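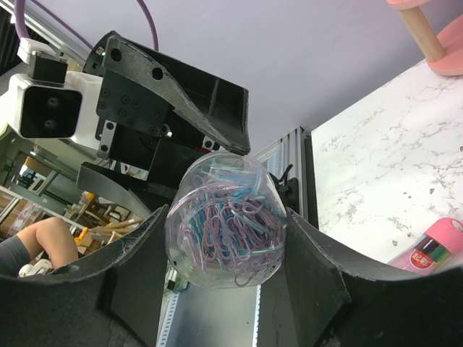
Bench Tips for a Two-Arm Manipulation Club

Collected from the Friday sessions at the Pemport workshop. Written for new members and for anyone running the same small-parts exercises at another school. Tips are grouped by task. Items marked (K) were contributed by Noura Karaki.

Small Parts and Containers

Use coated paper clips for the first container exercises. They are cheap, they do not roll off the bench, and a dropped box can be picked up with a magnet. Uncoated clips work too but leave gray marks on light tabletops.

Fill the container to the top or leave it under half full. A middling fill shifts when the wrist rotates, and the change in balance shows up as a slow slip in the grip.

Clear plastic is harder for the wrist camera than it is for the operator. Reflections on the rim move as the arm moves. If the vision script loses the edge of the container, put a strip of matte tape around it, or switch off the lamp nearest the bench and try again. A colored fill also helps, as the script can find the contents even when it cannot find the wall.

Grip a cylinder across its full diameter. A grip taken off center will hold while the arm is still and rotate as soon as the second arm touches the container.

Close slowly on thin-walled plastic. Start at the lowest force setting and raise it one step at a time until the container stays put when pushed lightly with a pencil. Write the setting on the container's lid in grease pencil.

Clips tangle. Pour them onto a tray and comb them apart with a fork before any exercise that asks for single clips. (K)

Handing Over Between Arms

Decide which arm holds and which arm acts before writing any code. Put it on paper. Most of the collisions in our log came from two students who had each assumed the other arm would stay still.

The receiving arm should stop short of the object, wait, and then close in at reduced speed. We use 80 mm as the stopping distance. Shorter distances save very little time.

Do not release until the second gripper reports contact. A fixed delay will pass on the bench and fail in the competition hall.

Run each new handover with empty grippers first, then with a foam block, then with the real container. Leif Holst keeps a box of foam offcuts under the bench for this purpose. Please return them.

Check the wrist camera view during the approach. When one gripper passes in front of the other, the outline of the object is partly covered and the position estimate jumps. Take the last good estimate from before the overlap and hold it.

Gripper Care

Wipe the inner faces of the fingers with a dry lint-free cloth before each session. Dust and loose fibers reduce grip on smooth plastic. Use isopropyl alcohol on a cloth for anything sticky. Never spray liquid toward the wrist.

Scuffs on the outside of a finger can be ignored. A scratch on the gripping face that catches a fingernail cannot. Swap the finger and put the old one in the practice bin.

Check the finger screws by hand at the start and with the driver once a month. Ava, the older of our practice controllers, does not report a loose finger. It reports a wrong width, and students tend to recalibrate when they should be tightening.

Mark each screw head with a line of paint pen that continues onto the plate. A broken line means the screw has turned.

Cables and Frame

Leave a loop of slack at every joint. Move the arm by hand through its full range with the power off and watch the cable the whole way. If it pulls straight anywhere, the loop is too short.

Tie cables to aluminum extrusion with the tie head facing away from the arms. Trim the tail flush with side cutters. A tail cut at an angle will scratch hands and snag sleeves.

Hook-and-loop straps are better than ties for anything that gets moved between sessions. (K)

Use a different cable color for each arm. Label both ends regardless.

Slot nuts work loose on a frame that takes repeated stops. Retighten after the first 5 hours of use, then every second session.

Bench and Room

Keep pens, glue and hand tools outside the reach of both arms. Mark the reach on the tabletop with low-tack tape. Remove the tape in May when the benches go back to general use, as it hardens if left over the summer.

A patterned tabletop can confuse edge detection. Lay a sheet of plain card under the work if the script starts finding objects in the surface pattern.

Roll sleeves above the elbow when reaching near the fingers. Press the stop button before reaching, including for a single dropped clip.

Competition Notes

The container event at Brisau allows 2 attempts. Use the first for a slow, complete run and change only the speed for the second.

Log every practice run, including the failures. Our sheet for this season has 207 entries with columns for grip force, fill level, room lighting and result. Roughly half the entries in the failure column trace back to lighting.

Bring a spare container of the same make, filled from the same batch of clips. Bjarnason, the club that hosts the event, supplies a container for the scored run, but practice tables are bring-your-own.

Pack the fingers separately from the grippers. Refit them at the venue, check the paint lines, and run the width calibration before the first attempt.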